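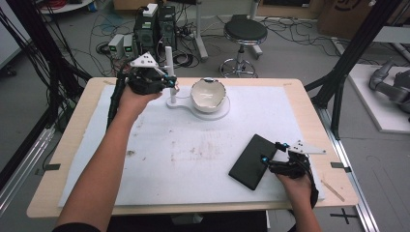

白いシートなんて敷いたらすぐ汚れが目立つでしょう、私なら絶対に黒にする、とHazel Kowalczykさん。前回の記事にいただいたコメントです。

うん、目立ちます! めちゃくちゃ目立ちます。でも私は白派なんですよね。細かいくずや抜けた毛が落ちたとき、黒だと見失うけど白ならすぐ見つかるので。というわけで今回は、明るい色の木のテーブルに白いフォームシートを敷いて使う方法と、汚れてきたときの手入れをまとめておきます(2021年3月21日に手順を少し書き直しました)。

用意するもの
・白いフォームシート(うちのはElumの、1,000円で買えた無地のもの)
・台所用の中性洗剤
・やわらかい布を2枚
・やわらかめの歯ブラシ
・粘着ローラー
・カッターと定規

1. 敷く前に天板を拭く
シートの下に砂粒が1つ入っているだけで、上からものを置くたびに天板がこすれます。前にこれで細い傷をつけて、かなり落ち込みました。固くしぼった布で拭いて、乾いてからシートをのせてください。

2. 大きさを合わせる
天板の端が少し見えるくらいに切ると扱いやすいです。ぎりぎりまで覆うと、袖やひじが引っかかってめくれるんですよ。角の丸いテーブルなら、シートの角も丸く落としてしまうのもあり。カッターは一度で切ろうとせず、軽く何度もなぞるほうがきれいです。

3. 置くものの場所を決める
ボウルのような重さのあるものは奥に、平たいものは手前に。手前に背の高いものがあると、腕を伸ばすたびにひやっとします。縁が欠けた器は、欠けたところを自分と反対側に向けておくと安心(これは自己流です)。

4. まずは乾いた汚れから
拭く前に粘着ローラーを転がします。黒い点々や短い繊維は、濡らしてから拭くとシートの表面に入り込んでしまって、あとがほんとうに大変。ローラーは押しつけずに、ころころっと軽く。粘着の強いものだと表面がむけることがあるので、端で試してからどうぞ。
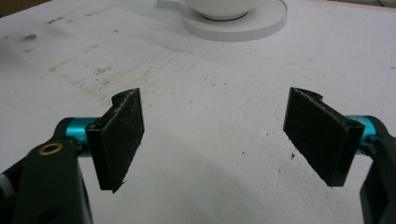
メラミンスポンジでこすってもいいですか?
表面が削れて、そこに次の汚れがたまりやすくなるので、おすすめしません。まず布と薄めた洗剤で試してください。

5. 薄めた洗剤で拭く
洗面器のぬるま湯に洗剤を数滴。布を浸してよくしぼり、汚れの外側から内側へ向かって拭きます。内側から外へ広げると、茶色い筋がぼわーっと大きくなります(やりました)。筋になった傷の中の汚れは、歯ブラシを傷の向きにそっと動かすと取れやすいです。

6. 水拭きして乾かす
もう1枚の布を水でしぼって、洗剤が残らないように拭き取ります。そのあと30分は何も置かないこと。窓ぎわに立てかけておきたくなりますが、直射日光だと反ることがあるので日陰で、できれば寝かせておきます。

どうしても残る薄いしみは、私はもう気にしていません。1月に新しいシートに替えたときなんて、まっさらすぎて最初の日は落ち着かなかったくらい。裏がきれいなら裏返して使えますし、両面ともくたびれたら、小さく切って棚板の下敷きにしています。

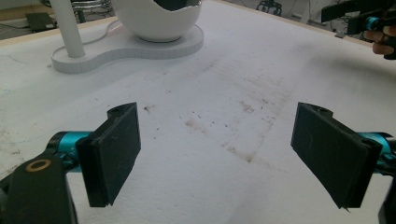

シートの茶色っぽい汚れと、奥の白い台にのせたボウル

こういう帯になった汚れは、いきなり全体を拭かず、端から手のひらくらいの幅で区切って進めるのが楽です。布はこまめに折り返して、いつもきれいな面を当ててくださいね。台や器は先に別の場所へよけておくこと。持ち上げながら片手で拭くと、たいてい何か倒します。

ちなみにAnika Montoyaさんに教わったのが、台の裏も拭くというひと手間。シートだけきれいにしても、上にのせる台の裏に粉がついていたら、また同じ場所が汚れるんですよね。言われるまで一度も裏返したことがありませんでした……。

次はカッターの刃の替えどきについて書く予定です。シートの切り口がぼそぼそになる方は、先に刃を新しくしてみてください。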